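The white table and what ends up on it

Thu 1 April

I said back in November that I would write something about the white table, and then I wrote about the gutters instead. So this is the table post.

We bought it from Brosberg when we moved in. It was listed as a patio table, and I think that is where most people would put one. It is plastic with a tiled top, and it was the only thing in the store that day that fit in the back of the car with the seats down. The plan was to use it for a few weeks and then get a proper kitchen table. That was 7 years ago. It has never been outside.

I like it more than I expected to. The grid makes it easy to line things up, and you can put a mug down without hunting for a coaster. The bad part is the lines between the squares. Crumbs go in and stay in. I have tried a damp cloth, a dry brush and a toothbrush, and the toothbrush wins by a long way. Dish soap, warm water, go along all the lines one way and then all the lines the other way. It takes most of a podcast.

The bigger problem is that everything lands there. It is close to the outlet, it is the right height, and it is on the way from one end of the house to the other. You come in with your hands full and you put it all down. Flatware gets set out for lunch and then shares the table with whatever else was being used, charged or fixed that day. My friend Emerson Bezerra came by for coffee once, looked at it, and asked if we were moving out.

So last month I decided to sort out the table and the flatware together. The flatware first. We have two sets that have been mixed up for years. One is Hurnholm, which came from my aunt, and the other is Flindum, which I bought on sale when half of my aunt's forks had gone missing. The handles are close enough that you don't notice in the drawer. You notice when you try to stack them, though. The spoons from one set don't sit inside the spoons from the other, and the drawer won't close if you force it.

I started by getting the spoons and forks out onto the white table and picking them up one at a time.
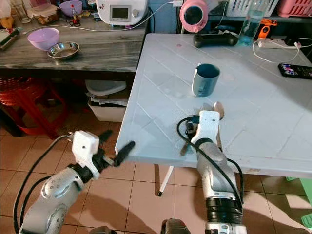
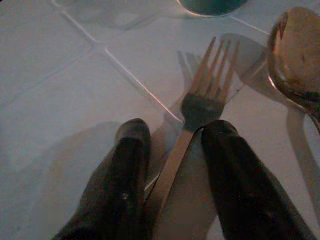 Spoons on the white table, and one of the forks in the second picture.

The sorting itself was not hard once I found something to go by. The Hurnholm pieces have a stamp on the back of the handle. The Flindum ones have no stamp and are a little lighter. Anything bent went in a separate pile, and anything I could not place went in another. I ended up with 61 pieces, which is a silly number for a household that eats at a table this size. We kept the Hurnholm for every day and boxed the rest for when people come over. The box is on top of the wardrobe, so we will see if that ever happens.

Then I made some rules for the table. Tools go back on the shelf the same day. Phones can charge there, but not during meals. The game controller lives by the TV – I have said this before and I expect to say it again. Bowls and dishes that are waiting to be put away go on the wooden table, which has more room and is easier to wipe. The baskets stay where they are for now. I want to go through them separately and I don't have the energy for it yet.

I did look at replacing the table while I was at it. Yu has a nice one in oak for 400, and I measured for it twice. It would fit, but only if the wooden table moved, and then there would be no good place to roll out dough. I also don't trust us with oak. We would have rings on it by the weekend.

So the plastic one stays. I tightened the legs, did the lines with the toothbrush, and put a strip of felt under the one corner that rocks. The felt has already come off once. I used the wrong glue the first time and have gone to the hardware store for a different kind, which needs a full day to set, so we are eating at the other table until tomorrow.

Next up is the drawer insert. The old one has slots that are too short for the serving spoons. If you have one you like that fits a narrow drawer, leave a comment with the name.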